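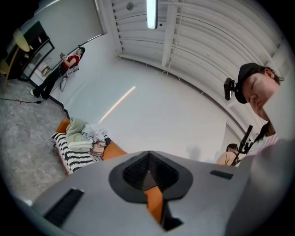
Notebook, 8 September 2024 - house rules for the hand-held grippers

Writing this up while it's fresh, because the sheet we've been using dates from April and half of it is about the old Plulero mounts that nobody in Bedport has touched in months.

Before you pick one up

Look at the lens, then wipe it, then look again. I know, I know, but I threw out 2 good folding runs on the Corutano set over a thumbprint (mine). Check the vent slots too. They need to stay open, so no tape across them, and don't rest the housing on a blanket or a pillow between takes. Bed jobs are the worst for this!

Cables go along the wall wherever they'll reach. If one has to cross the carpet, say so out loud before the first take and step over it once yourself so your feet learn where it is.

People in the room

This is the bit I want to change. The old sheet says "keep bystanders clear" and leaves it there, which is useless in a small room. My version: anyone who might be in view signs the consent form first, same as the operator. That goes for people waiting their turn, people on their phones by the wall, and whoever is leaning over to help. A face close to the lens counts double in my book, so those clips get marked for the privacy check before they go anywhere near the shared drive.

Helpers stay back once recording starts. If you need to lean in, call "hold" and the operator stops moving until you're out again. Caps are fine. If you've got anything clipped to the brim, check it's snug before you bend over somebody's hands.

During takes

Cap is 300 seconds per take. I tried longer ones and my wrist went first, then my patience. Full open and full close at the start of every take, slowly, so whoever does the alignment has something to line up with. Dropped the garment? Keep going, pick it up, finish the fold. We want those.

Filing

Log goes in the Lachance folder, one line per take, with the room and the task. Take 126 still has no task name - if it's yours, please fill it in. Anything under 200 MB, open it and check it before you pack up.

Still to sort out: where bags go during a session. I'd like a hook by the door. Also need to ask whether the consent form covers audio, I can't find it in the wording.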